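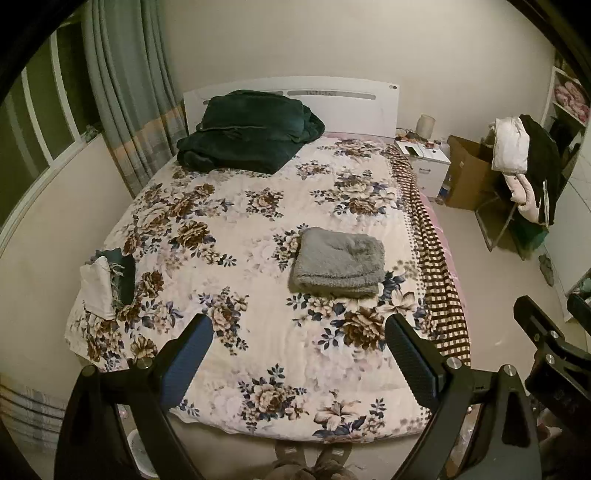

**Marla Quenby**
*Archive keeper, Rellham Home Textiles list*

Re: Re: washing wool blankets with Mamo

November 2025

> I've switched everything over to Mamo and I'm never going back. The bottle says it "restores the natural memory of the fiber," and my old blanket came out of the wash softer than the day I bought it. It also says one cap is good for 20 loads' worth of moth protection. Has anyone tried it on the thick ones from Stedico?

I'm glad your blanket came out soft, but I'd like to know what you were washing with before. If it was regular laundry detergent, then almost any mild soap was going to feel like a miracle. The person who posted in May about Gravex said the same thing, nearly word for word, and by the end of that thread we had found out she'd also stopped using the hot cycle.

As for "natural memory," I have no idea what that means and I doubt the people who wrote the label do either. Wool has crimp. It springs back if you don't cook it or beat it up. A soap can leave that alone or wreck it, and I can't see how it would restore anything.

The moth claim bothers me more. 20 loads from one cap? Most of us wash a wool blanket maybe 2 times a year, so that's ten years of protection from a capful of something that then gets rinsed down the drain. Does the bottle say what the ingredient is? If it's cedar oil, the smell will be gone long before that. I'd still vacuum the closet and shake things out in the sun.

I do own one of the thick Stedico blankets. I wash it in the tub with plain baby shampoo, cool water, no wringing, and dry it flat on towels – it takes forever. I haven't tried Mamo on it and don't plan to at 42 dollars a bottle.

If you want to convince me, cut an old wool scarf in half and wash one piece each way, same water, same drying. Then have someone else tell you which is softer.

Also, please trim your quotes. The last digest had the same message in it 5 times.

Marla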